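Workshop Papers on Shared Making
Home Current issue Past issues For authors Search

3. Building and trying the hand-held gripper

3.1 Where the work was done

The whole of the build took place in the Hestex workshop, a shared space above a row of shops where members pay by the month and, by long custom, label their own drawers. We mention this because the setting shaped the tool a good deal more than we had expected when we sat down in February to plan it. Neither of us had a bench to call our own, so everything had to pack away at the end of the evening, and any part that could not be made on the workshop's printer or bought over a counter was dropped from the drawings fairly early on. Readers who work in well-stocked laboratories may find some of our choices a little homely, and we are quite happy with that word.

The gripper is held in the hand and has two fingers that face one another. A camera rides along with it and looks down past the fingers, so that whatever the person does with the tool is recorded from very nearly the tool's own point of view. The linkage arms turn on brass fittings set into the plastic, and each finger carries a dark pad on its inner face. Hongmei Xu drew the linkage and Maxine Tapsell looked after the pads, though by the end we had each redone so much of the other's work that the division hardly holds.
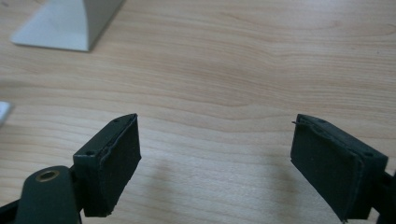

Our first set of fingers had bare faces, and they were a disappointment. They would close on a mug or a block of wood well enough, but anything smooth and light slid away as soon as the wrist turned. We tried strips of rubber cut from an old bath mat, then a ribbed tape sold by Kisow, and after that a softer padding from the offcuts bin, which suited us far better than either. It does shed a little at the corners, and we trimmed it with nail scissors whenever we remembered to. A tidier builder would seal the cut edges before fitting, and we would certainly do so another time.

3.2 Choosing things to pick up

We wanted objects that anybody might have at home, and we wanted at least one that would be properly awkward. Paperback books answered both wishes. A paperback bends when it is squeezed, its cover is slippery, and it is a good deal wider than it is thick, so the person holding the tool has to think about which way to come at it. Hongmei brought several from her own shelves, among them a much-read novel by Keigo Higashino, and these served us through most of the trials. New books behave rather differently (the covers are stiffer and the corners sharper), and we would encourage anyone repeating the work to borrow old ones. 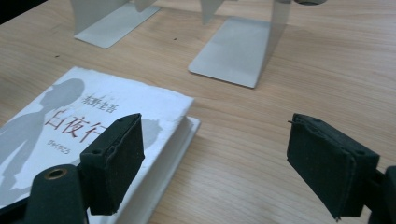 Each trial began with the fingers open and the book lying flat on the table. The holder then brought the tool in, closed the fingers on the two long edges, and tried to raise the book at one end before letting it down again. We recorded 152 trials with books in this way, out of 400 trials with household things of all kinds. The workshop table was never cleared completely for them. Other members had their own jobs on the go, and we felt that a tool meant for ordinary rooms ought to be tried among ordinary clutter, within reason.

The commonest difficulty was squeezing too hard. A nervous holder grips tightly, the cover bows, and the book springs out to one side. Maxine got into the way of telling newcomers to hold it as they would a slice of cake, and that advice did more good than the softer spring we had ordered from Schnyder and fitted with such high hopes. Figure 2 gives the kind of grip we were after, with a finger to either side of the cover. 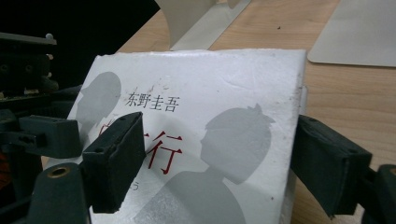

Figure 2. A paperback held between the two padded fingers of the hand-held gripper.

We kept the spring all the same, as it made long sessions kinder on the thumb. The remaining adjustments were small ones: a longer screw at the pivot, a little more room behind the pads, and a change to the handle that we describe in Section 4 along with the parts list and the drawings.

Contact the editors | © Hureo Press | Back to top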